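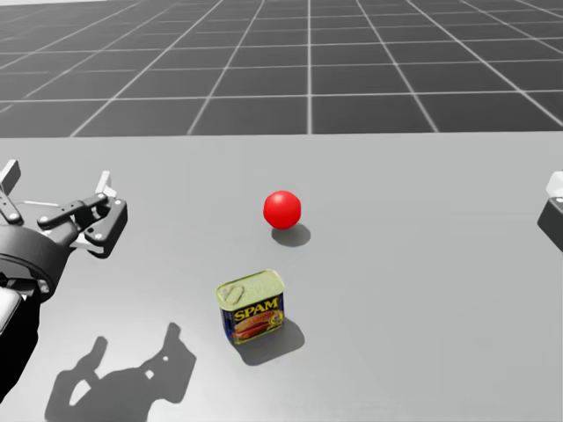
I have been reading the small print on extended warranties again, which tells you what sort of summer I'm having. The washing machine is two years old this October and Grilier, who sold it to me, have sent three letters offering to "protect" it. I wouldn't mind so much if I knew what was being protected. The booklet says cover extends to "mechanical parts subject to ordinary movement", and I've read that line enough times to lose all sense of it. Take a gripper, say: dark linkages, small silver screw heads, pivots, a white pad on the end of each finger. Which bits of that would be a mechanical part and which a "consumable surface"? My money says the pads would be consumable, the screws would be "fixings" (excluded, section 4) and the pivots would be covered unless they'd worn, wear being excluded too.

Back to the washing machine. It cost me 313 pounds, delivered. The plan costs a monthly sum that looks like nothing much, and they are careful never to print the yearly total next to it. There's also a fee per call-out, and a limit on what they'll pay towards a replacement, and the limit goes down every year. So you pay the same for less. I asked the man on the phone whether the monthly payment went down as well and he said he'd have to check. He didn't ring back.

I'm told I'm being unfair and that plenty of people are glad of these plans. Perhaps they are. The leaflet says 1,000 customers were asked and most felt "reassured". Fine, but were they asked before or after they made a claim? I feel reassured by my umbrella right up until it rains.

My one proper experience was with Prisar, years back, on a fridge. The door seal went. Seals weren't covered. The fridge ran all day because the seal had gone, and then the motor went, and that wasn't covered either, on the grounds that I'd carried on using the fridge with a faulty seal. I did ask what else I was meant to do with a fridge. I got a letter with a reference number and a paragraph about "customer responsibilities", and I bought a new seal and a second-hand motor and fitted the first and paid somebody to fit the second. It ran for years -- it was noisy, but it ran.

What bothers me more is how little people know about what they've already got. In this country a shop can't sell you a thing that packs up far too early and then wave you off to the manufacturer. Your deal is with the shop. You may have to argue, and after the first six months it can be down to you to show that the fault was there from the start, so I'm not saying it's easy. But you have rights there without paying a penny a month, and I have never once had a sales assistant mention them while the warranty form was on the counter.

A reader sent me the Hegde version after my last moan on this subject. It's better, I'll give it that. It's shorter, the type is bigger, and it lists what isn't covered on the first page instead of the ninth. It still has "accidental damage" and "damage by accident" as two separate things with different rules, and I'd love to sit down with whoever wrote that. She's signed up anyway, because her dryer is in a let flat and she doesn't want the phone calls. I can see the sense in that. If you're paying to not be bothered, at least you know what you're buying.

For everyone else I'd say put the money in a jar. I've done it since the fridge, except it's a savings account, and it stands at 2,397 pounds after paying for a kettle, an oven element and a new pump for the old dishwasher. I may have been lucky. One bad year could flatten it, and I'd have to eat some of these words.

Somebody is bound to bring up Oton, who do repairs for a flat fee and no plan at all. I haven't used them. The website says "most faults" and doesn't say which, so I've emailed to ask about door seals.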